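4. Materials and Setting

4.1 The shared table

All sessions were held at a round table with a white top. The choice of table follows from the question raised in Section 2, namely how small household goods come to be placed, shifted and put away on a surface that has no front, no back and no corners.

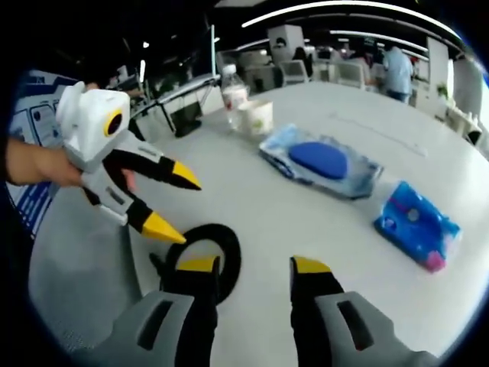 Figure 3. Items on the round table: a pack of wet wipes with a dark-blue snap lid, a smaller blue tissue packet and a black ring.

4.2 Selection of items

The items were drawn from a list of goods that households in the Tolletlow survey reported keeping within reach of the place where they eat. The survey asked respondents to name things that stay on or near the table between meals and that have no fixed home elsewhere. Wet wipes and pocket tissues were named often, and both were named by households with and without small children. Condiments and table linen were left out of the present study, as they are treated in the earlier report by Wang and Myung.

Two properties guided the final selection. The first was softness. A pack of wipes changes shape as it is used up, and a tissue packet gives way under light pressure, so that neither can be stacked with confidence. The second was direction. A rectangular pack has a long side, and the person who sets it down must decide, even without thinking about it, which way that side will run. In Figure 3 the long side of the wipes pack runs diagonally, and the tissue packet beside it is also tilted. On a square table such positions are easily described as straight or crooked in relation to the nearest edge. On a round table the same words have no clear meaning, and this is the main difficulty that the coding scheme in Section 4.4 is meant to address.

The black ring was included as a contrast. A ring has no long side and cannot be set down at an angle in the sense used here. It was chosen after a short trial at the Pirora site, in which participants were found to speak about round items in terms of distance only ("closer to the middle", "out of the way"), while they spoke about packs and packets in terms of both distance and angle. The ring therefore allows the two kinds of description to be kept apart.

4.3 Instructions to participants

Participants worked in pairs, and each pair was given the same short instruction, which was read aloud by the session leader: "Please arrange these things so that the table is ready for two people to sit down." The word "tidy" was avoided on purpose. In the trial sessions it had led several pairs to gather everything into a single heap or to ask for a drawer or basket, neither of which was provided.

No limit was placed on talking. Pairs were free to agree on a plan before starting, to divide the items between them, or to work in turn. They were asked to remain on their own side of the table until both were satisfied with the result. The session leader, Young-sook Wang or Kyung-tae Myung, did not comment on the arrangement and did not answer questions about where an item should go. Where a question was asked, it was entered in the session notes together with the item it concerned.

Each session closed with a brief interview lasting no more than eight minutes. Participants were asked which item had been hardest to place, whether they would have placed it in the same way at home, and whether they had disagreed at any point with the other member of the pair.

4.4 Coding of arrangements

Final arrangements were coded from still pictures and session notes. For each item the coder entered three values: its zone, its direction and its nearest neighbor.

Zone refers to the distance of the item from the center of the table. The tabletop was divided into an inner, a middle and an outer zone, following the scheme first proposed in the Stoica working paper on shared surfaces. An item lying across two zones was assigned to the zone that held the larger part of it. The Stoica scheme also includes a separate category for items that hang over the edge of the table; this category was kept in the coding sheet, although it was used rarely.

Direction was entered only for items with a long side. Two terms were used. An item was coded as radial if its long side pointed toward the center of the table, and as tangent if its long side followed the curve of the rim. Items that met neither condition were coded as free. An item at the exact center of the table has no radial direction and was always coded as free – a rule that affected the wipes pack more than any other item, as many pairs treated it as a common possession and put it in the middle.

Nearest neighbor was entered by name. Where two items touched, this was noted as contact, and the coder added a remark on whether one item appeared to support or cover the other.

Both authors coded the first 20 arrangements separately and then compared their sheets. Differences were found mainly in direction, and most of these concerned packets placed close to the rim, where a small turn of the item changes the code. The definition of tangent was widened slightly as a result, and the arrangements were coded again from the beginning under the new wording.

4.5 Limits of the setting

The white tabletop gave a clear background for coding but differs from the tables found in most homes in the survey, many of which were covered with a cloth or mat. Several participants remarked in the interview that a plain surface made them more careful than usual. It is also the case that branded or strongly colored packaging may draw attention to an item and so influence where it is put. In the Wodska sessions, reported in Section 6, the same procedure was repeated with the packs wrapped in plain paper, and the two sets of results are compared there.

Finally, the study considers only the surface of the table. What participants would have done with a shelf, a tray or a bag at hand lies outside its scope, and the findings should not be read as a general account of how such goods are stored.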